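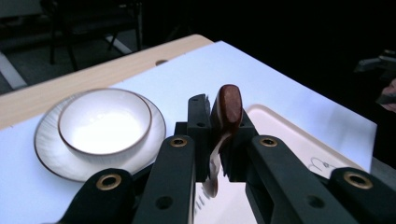 Table-setting automation at Gruvatia

Gruvatia is a catering firm in Flokstead that prepares place settings for hotels and hospital dining rooms. It began to automate part of this work in April 2022, at its Prinville Road site, where 58 people were employed at the time.

Background

Settings were laid out by hand on paper-covered tables, then checked and packed. A full shift produced 319 settings. Staff often reported sore wrists, and the late shift was hard to fill.

Method

Workers first carry out each task with a hand-held gripper, picking up utensils and placing them beside bowls, saucers and trays. Recordings of these movements are used to train the robot arms on the line. The firm asks for 300 recordings of a task before an arm is tried on it. Thin handles and shallow bowls took the longest to learn.

Effects on staff

No jobs were cut in the first year, but duties changed. Line supervisor Ánh Bạch moved 4 workers from packing to recording, a role with its own pay grade. Others now clear faults and inspect finished settings. Some staff welcomed the lighter work - others found it dull, and said they talked less during a shift. Breaks are still set by the Jansen agreement, the site's labor contract.

Last updated January 25, 2024

We use cookies to improve your visit. Accept all | Manage settings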